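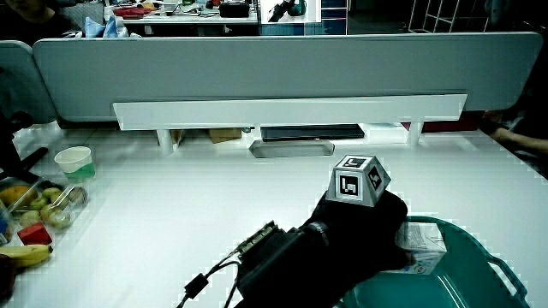
Orgate glove kit, marker block loses tracking near container walls

Posted in Motion Capture & Teleop

We have the Orgate single-hand kit on a 30-day trial: glove, wrist module, marker block for the back of the hand, one fixed camera. Finger data is fine. Wrist pose drops out when the hand goes low into a basket or bin and rolls outward. The log from one pick-and-place session shows 202 dropouts in 500 grasps. Is this a limit of the kit, or have I set something wrong? Firmware is current.

Melnychuk

You need two faces of the block in view for a stable pose. With one face the solver flips between two solutions and the software discards the sample, which gets logged as a dropout. Raise the camera and tilt it down until the top face and one side face stay visible through the whole reach. Then check exposure. Ours was on auto and the markers blurred on fast moves. Fixed at 300 microseconds with more light, most of the losses went away. Redo the hand-to-block calibration afterwards – it is stored per camera position.

onen_k

Check your cables. Mine was a bad cable.

Lullton Bench

Agree with the first reply on geometry, but one camera will not cover every wrist angle. A second one at 90 degrees is supported, though the license is extra and the trial does not include it. Also look at the minimum marker size setting. The default is 40 pixels per side, too high for a camera mounted far back. Onen's point applies only if finger data drops at the same timestamps. Compare the two logs before ordering a cable.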